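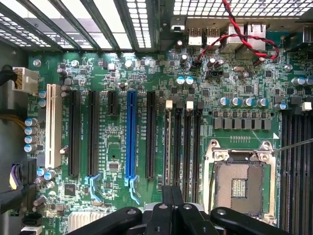 **Can I run the controller for a homemade robot arm off an old desktop PC, or do I need to buy a proper motion board?**

An old desktop will do it, as long as something small and dumb sits between the PC and the motors to handle the step timing. The PC plans the moves, the little board makes the pulses, and you keep the two of them talking over USB or a network cable.

Okay, longer version of my question, seeing as the short one doesn't give you much to go on! I'm building a small arm in the garage with a two-finger gripper on the end. The joints are steppers on Womis drivers, bought second-hand from a bloke at the Corkley shared workshop who'd given up on his own build. The gripper is a servo. At the moment it all runs from my laptop, and every time the laptop decides to do something else for a moment (updates, mail, who knows) the arm stutters in the middle of a move. It's horrible to watch and it sounds worse.

I've got a few old desktops and I'd love to dedicate one to the arm. Linux, no monitor, leave it under the bench. What I can't work out:

- does the stutter go away with a dedicated machine, or does it just happen less often?
- is a gigabit network link better than USB for this?
- do I need a real-time kernel, and how painful is that?

Budget is low. I'd rather spend on bearings. Posted 2018-08-11, will check back after tea.

---

### Answer 1 (accepted)

I went down this exact road with my own arm, so here's where I ended up, colour-coded wiring and all.

The stutter gets rarer with a dedicated machine, but it won't vanish if the PC is still making the step pulses itself. A normal desktop kernel looks after a hundred little jobs and your motor is just one of them. Say you're stepping at 4000 pulses a second. That's a quarter of a millisecond between pulses, and an ordinary PC will miss that by miles every so often. The motor loses steps, the arm doesn't know, and from then on every position is a bit off.

So give the pulses to a microcontroller. I use the Indach board because it was in the drawer, but any of the cheap hobby ones would manage it. What the PC sends is a chunk of motion ("these joints, this far, over this long") and the board keeps a buffer of those chunks. If the PC goes off for a daydream, the board has a few in hand and nothing jerks. My buffer holds enough for some 1000 milliseconds of movement, which I'll admit is too much. It makes the arm feel sluggish when I jog it by hand. Start smaller than I did.

USB or network: either's fine once you've got the buffer. The bandwidth is tiny. I started on USB and moved to Ethernet, mostly for reasons of noise. My stepper cables ran alongside the USB lead for the length of the bench and the connection kept dropping out whenever the shoulder joint moved. I blamed the software for ages (rewrote half of it!) and then I moved the cable to the other side of the bench and it stopped. If you do stick with USB, get a short lead with proper shielding and clip it well away from the motor wiring.

Real-time kernel: skip it for now. It isn't that hard to install these days but you won't need it with the buffered setup. If you later want force feedback in the gripper, with the PC closing the loop 1000 times a second, come back to it then.

A few odds and ends on the PC itself:

1. Turn off every power-saving thing you can find in the BIOS. Mine had a setting that parked the processor between moves and it took a noticeable moment to wake up.
2. Put it on its own power supply. Don't be tempted to run motors off the PC's 12 volt line. I tried it with one small stepper and the machine rebooted each time the motor changed direction.
3. Clean it out and check the capacitors for bulging tops before you trust it. Old boards can be flaky in ways that look like bugs in your code.
4. **Wire the emergency stop to the motor supply directly.** Don't run it through the PC and don't run it through software. A big red mushroom button that cuts the power, within reach of wherever you stand.

For the software I'd start with Golestani, which has a planner that'll already spit out motion in chunks. The documentation is a bit thin but the sample config for a small arm got me most of the way in an evening.

---

### Answer 2

just use a parallel port and LinuxCNC, worked for my mill for years. Old desktops are perfect for it. You do need the real-time kernel but there's an installer image with it already in there

> **Comment:** Does that handle arm kinematics though? My mill is just 3 axes in straight lines, so I've never had to find out.

> **Comment:** it can do arms, there's kinematics modules for it. setting it up is a bit of a slog. also check the board has a parallel port or get a card

---

### Answer 3

Not a full answer, but whatever you pick, think about the servo in the gripper as well. Mine buzzed constantly when it was holding something and got very warm, and I'd assumed it was a signal problem from the PC. I was commanding it to close further than the object would let it, so it sat there straining. Now I close until the current climbs, then back off a touch. You'll need a current sensor on the servo supply, and they're cheap. Feed that into the microcontroller and let it make the decision there, it's quicker than asking the PC.

> **Comment (asker):** Oh that explains the smell. Thanks! Going with the buffered board and Ethernet, the microcontroller's ordered. I'll stick the gripper current on the same board if there's an analogue pin spare.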